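Skundska Hand Demonstrations – README

By Bohdana Polishchuk
Last edited in July

Print this page | E-mail this page

What is in this folder

Skundska is a set of household table tasks shown by a person with two hand-held grippers. The person wears a head camera and does the task with the grippers in the hands, and later a policy is trained to do the same with two arms. No robot is moving during the recording. I write this because the older Yatsenko set, which many of you have used, was made by remote control, and the two sets are easy to confuse when they sit on the same drive.

The release has 227 episodes in 6 tasks. Of these, 190 are in the training split and the rest are held out. Please do not mix them. The split was made by recording session, so a held-out episode never shares its session with a training one.

How the demonstrations are made

Each operator holds one gripper in each hand. The cubes with printed markers on the grippers give us the pose of the hand in the camera view, and the opening of the fingers is saved separately. We also put marker panels in the room, to have something fixed to compare with when the operator turns the head.

Before the first episode of a session the operator does this:

1. Opens and closes both grippers fully, two times, slowly.
2. Looks at the fixed panel and stays still while counting to five.
3. Brings both marker cubes into the view together and turns the wrists a little.
4. Says the task name aloud. The sound is not published, but we use it for checking the labels.

We ask operators to work in an ordinary speed. In the first weeks they worked too slowly, as if the gripper was made of glass, and the policy learned these long pauses very well. Those sessions are removed. If you want pauses for some study, write to me, I still have them on a disk in Drorndale.

The tasks

The task names are in English and short:

- put_on_plate – a piece of play or real food goes on a plate
- off_plate – the same thing in the other direction
- box_to_table – a small open box is brought over and set down
- into_box – one object goes into an open box
- hand_over – object passes from the left gripper to the right, or opposite
- tidy – the operator leaves the table in the order they like

The last one is the messy one. Each person has their own idea of tidy, and we did not want to correct it. If you evaluate on it, please look at the videos yourself and don't trust only the success label.

File layout

Each episode is one directory. Inside you find:

- head.mp4 – the head camera
- hands.csv – pose of left and right gripper, in metres, with time
- fingers.csv – finger opening, 0 is closed and 1 is open
- notes.txt – free text by the operator, sometimes empty

The time in both CSV files begins from the first video picture. There was a shift of 3 video pictures in the first release between the head camera and fingers.csv. It is corrected now, but if you have made your own correction in your loader, take it out, otherwise you will have the shift in the other direction. Two people already wrote me about this.

Labels

Success is marked by a second person who watches the video after the session. The operator doesn't mark their own work. A try counts as success when the object is at the correct place and released by the fingers. Touching the neighbouring object is allowed. Knocking it over is not.

The value "unclear" is used when the hand covers the object at the end. Please treat it as missing and not as a failure. I have seen one report where it was counted as failure, and the numbers for hand_over looked much worse than they are.

Known problems

The marker cube is sometimes hidden by the forearm when the operator reaches across the body. In these moments the pose is filled by interpolation and the column "seen" is 0. Long gaps are not filled.

Glossy table tops reflect windows, and in bright hours the pose jumps a little. We tried a matte cloth on the table but then the box was catching on it, so we took the cloth away.

Cables from the grippers can pull lightly on the wrist when the operator stands up after sitting. You will see it as a small step in the rotation. I smooth it in my own work with a short median filter, and you may prefer other methods.

Other people can be in the background of the head video. They have agreed to it, and faces are blurred in the public copy. If your method uses the whole picture, be aware that the room changes from session to session. Furniture was moved, flowers came and went, and the light at 9 in the morning has a different colour from the light at 4 in the afternoon.

Left-handed operators are not many in this set. The labels do not say who is left-handed, which was my mistake in the form, and I can't repair it now.

Loading the data

The loader is in the Dirneo tools, in the folder readers. It needs only the path to the release:

python read_skundska.py --path ./skundska --split train

It prints the name of every episode it cannot open and continues with the next one. If it prints many names, your download is probably not complete, so please check this first before you write.

Use and licence

You may use the data for research and teaching. For a commercial use write to us before, not after. If you publish, cite the set by its name and the version number from the file VERSION – the labels were changed between versions and the results can't be compared across them.

Changes that you made to the labels are welcome back. Send them as a CSV with the episode name in the first column, and keep our original value in its own column next to yours.

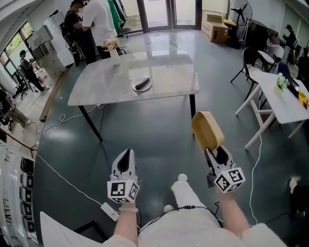 Corrections to poses are harder for us to accept, as we have to run the whole tracking again for that session. For these, send the episode name and the time in seconds, and I will look at it when the next version is prepared.

Contact: Bohdana Polishchuk, Skundska data, Drorndale | © Skundska | Back to top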